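Replacing Memory in a Rack Server

Applies to the two-socket hosts in the Ekosberg room. Allow 82 minutes per host, including the memory test. Work is booked for Saturday mornings; send the host name to Babita Kashyap before you start.

Move all guests to another host and put the machine in maintenance mode. Shut it down from the management console, then unplug both power cords. Wait for the standby light on the rear panel to go out.

Put on a wrist strap and clip it to bare metal on the chassis. Slide the server out, release the lid and remove the air shroud. Open the latches at both ends of the slot and lift the old module straight up.

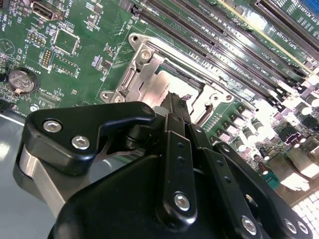
Line up the notch in the new module with the key in the slot. Press down evenly on both ends until the latches close. Do not mix ranks or speeds within a channel - the board will either drop to the slower speed or refuse to start.

Refit the shroud before powering on. First boot after a memory change can take 306 seconds while the firmware retrains the channels, and the screen stays blank for most of that time. Do not reset the host.

Check the total in the firmware setup, then run one full pass of the memory test. Log any corrected errors in Kesex under the slot label. Return old modules to Sarla Sachdeva in an antistatic bag.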